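August, a little after six in the morning

Woke up before the alarm again, which never happens in winter. The kitchen was already warm so I took my coffee out to the back step and sat there in my socks listening to the neighbors' sprinkler. I've decided this is the month I learn to swim properly (again!). The pool at Kotgate opens at seven and if you get there early you have a lane mostly to yourself, apart from the very fast lady in the green cap who laps me like I'm a buoy.

Did 19 lengths yesterday. I was going for 20 and got water up my nose at the turn and that was the end of that. My shoulders feel like somebody else's today, but I slept like a rock, so I'm going back tomorrow with the good goggles.

The walk home takes me past Van Acker, and I caved and bought the plum cake. It was supposed to be for the weekend. Half of it is gone. They've changed the crust, I think - more butter, or maybe I was just starving. I also looked in at the garden place and talked myself out of a lemon tree, over 60 dollars and it would be dead by October like the last one. Still thinking about it, though.

Tomatoes are finally turning. The ones by the fence are ahead of the ones in pots, and something has been nibbling the basil at night. I put crushed eggshells down and we'll see.

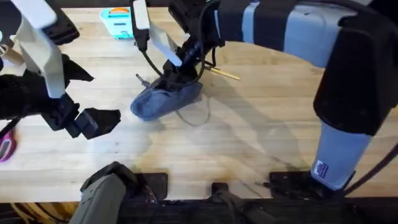
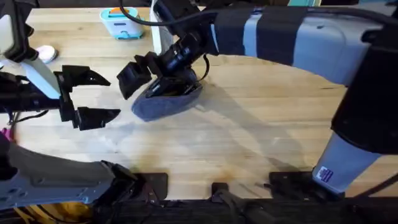 I have to call about the train to Sevine before the cheap seats go. I want the early one, with the slow stretch along the river, even if it means getting up at some ridiculous hour and eating a sandwich for breakfast. Packing light this time - one bag, the blue dress, the swimsuit, two books. Okay, three books. And I need to find the charger, which I last saw in the drawer with the birthday candles.

Laundry's done, going to hang it out before it gets too hot.

Recent entries
The wrong bus to Uten
Lane etiquette
Rain at last
What I did with all that zucchini

Contact | Copyright, all entries by the author | Back to top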